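Tiltilo Girls' Touch Rugby: Clubroom and Pitch Safety Checklist, with comments
Filled in October 2020 by Vega Ibarra, welfare and safety officer

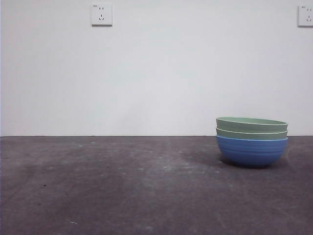

Off-white wall with white outlet plate.

Hello everyone, and thank you for bearing with me while I got this typed up. It follows the same order as the July list, so if you still have that one on the fridge you can lay them side by side. Anything marked "Action" needs somebody's name against it before the girls go back to full training, and I'd be so grateful if you would ring me and offer before I have to ring you!

INDOORS

1. Doors and exits open fully from the inside. Yes.
Comment: The side door sticks a bit after rain but it does open with a good push. I'd like it planed all the same, as our under-nines are not big pushers. Action.

2. Floor clear of trip hazards. Yes, on the second visit.
Comment: Kit bags in the corridor again, bless them. Pegs are there to be used, and parents are very welcome to use them too.

3. Sockets, switches and leads. Partly.
Comment: No cracked covers found anywhere. The long extension lead by the tea urn has a split in the outer sleeve and I have taken it home so that it can't find its way back into the drawer. Please don't plug the urn and the heater into one adaptor, however cold the mums and dads are.

4. First aid box. Partly.
Comment: Short of 2 triangular bandages and the large plasters. The ice packs are fine and in date. Garrido have the order and will drop it off with the new tackle pads.

5. Accident book. Yes.
Comment: Lovely clear writing from the Hetitz coaches when they visited, and I wish ours was half as neat. Do put the time in as well as the day.

OUTDOORS

6. Playing surface walked end to end. Yes.
Comment: I walked it twice, once with the dog. Rabbit scrapes near the far try line have been filled and trodden down, but they want looking at again before every session. Some glass by the car park hedge, picked up.

7. Post protectors fitted and strapped. No.
Comment: The left-hand one at the road end has lost its bottom strap and swings round when leaned on. Nobody plays at that end until it's mended. Action, and rather an urgent one.

8. Gate unlocked for an ambulance. Yes.
Comment: The code is still 1593. If you change it, tell me and tell the school office, and do write it inside the cupboard door.

9. Floodlights. Not checked.
Comment: It was broad daylight and I couldn't get the timer to behave. Brondico are sending their electrician, and until then we finish at dusk.

PEOPLE

10. Qualified first aider at every session. Yes.
Comment: We have 3 now, which is a great comfort. The rota still has gaps on tour weekends.

11. Medical and contact forms. Partly.
Comment: Several tour forms have come back with no second phone number. Inhalers must be named and must travel with the player, please, and not in the boot of somebody else's car.

12. Mouthguards and studs looked over before play. Yes.
Comment: One pair of boots sent home with a sharp stud. She played in trainers and scored, so no harm done.

Items 1, 7 and 9 stay open. Signed copies go in the blue folder behind the kit room door.

Vega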